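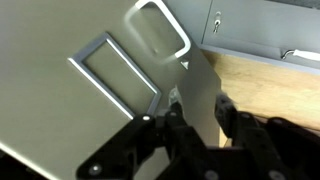 Metal case, handle side, with the recessed area and the small white triangle.

Metal Cases: Common Questions

These questions come in through the front desk at Grivadico and by email. Prices and pickup days are on the Rentals page.

What sizes do you have?

Two. The small case is called the Harik and the large one is the Evov. Those are our own shelf names, so you won't find them in a catalog. The Harik fits under most desks. The Evov does not, and it needs a cart if it's going farther than the parking lot.

How much weight can I put in one?

Up to 100 pounds in the Evov. We haven't set a number for the Harik, but if one adult can't lift it comfortably it's too full. Put the heaviest items at the bottom and fill the gaps with towels or foam. Newspaper leaves ink on the inside walls and we have to scrub it off.

Can I lift a case by one handle?

Only to tip it or slide it a short way. For an actual lift, use both handles and two people. Check that each handle feels firm before you start. If one rattles or moves at the base, leave the case where it is and call us.

What goes in the recessed area?

Your contents label. Use the paper labels in the front desk drawer and write in pencil or ballpoint. Please don't stick labels on the flat metal around it. The adhesive pulls dust and the next person ends up with a gray square that won't wipe off.

What does the small white triangle mean?

We use it to keep cases facing the same way on the shelf. All the triangles in a row should point in the same direction. It doesn't mean fragile, and it isn't a "this side up" mark.

How do I clean the outside?

Wipe it with a soft cloth, slightly damp, following the grain of the brushed metal. A drop of dish soap is fine for fingerprints. Dry it right away with a second cloth. No steel wool, no scouring powder, no bleach. Circular rubbing shows up as cloudy patches, especially near the handles where people tend to scrub hardest.

There's a scratch. Will I be charged?

Not for ordinary scratches. We charge for dents that keep the lid from closing, bent edges, and missing handles. A replacement handle is $196 installed - the price is mostly labor. If you notice damage at pickup, tell whoever is at the desk so it goes on your slip.

Can I paint a case or put stickers on it?

No. Tie-on tags are fine.

Are the cases waterproof?

No. They'll handle a few drops between the door and the car. Don't store one outdoors, on a wet basement floor, or in a truck bed overnight. Set it on two strips of scrap wood if you aren't sure about the floor.

Can I stack them?

Two high for the Harik. The Evov should not be stacked at all. Lift the top case off before you move the bottom one, even if both are light.

How long can I keep one?

Standard rental is four weeks. You can renew once by email if there's no waiting list. September is our busiest month and we usually can't renew then.

How many do you have?

Around 240, counting the ones out for repair. Large orders need to go through Nandini Shetty at least ten days ahead.

Where do I return it?

The side door at Nic Giolla, not the main entrance. Empty the case, take out your label, and leave the lid unlatched so we can check inside. Lindalva Bragança handles returns in the mornings and Thiện Mai has the afternoons. If the door is locked, ring the bell and wait a minute. Please don't leave cases on the step.

I left something inside. Can I get it back?

Usually. We hold found items for 30 days. Email us the case number from your slip and a short description of what's missing. Paperwork and photos go in a folder at the desk, and anything larger goes to the back office.

Can I buy a used case?

Sometimes. We sell off older ones when we replace them, and the list goes up on the Notices page. They are sold as they are, with whatever marks they have, and we don't deliver.

Page last updated Saturday, May 3, 2025.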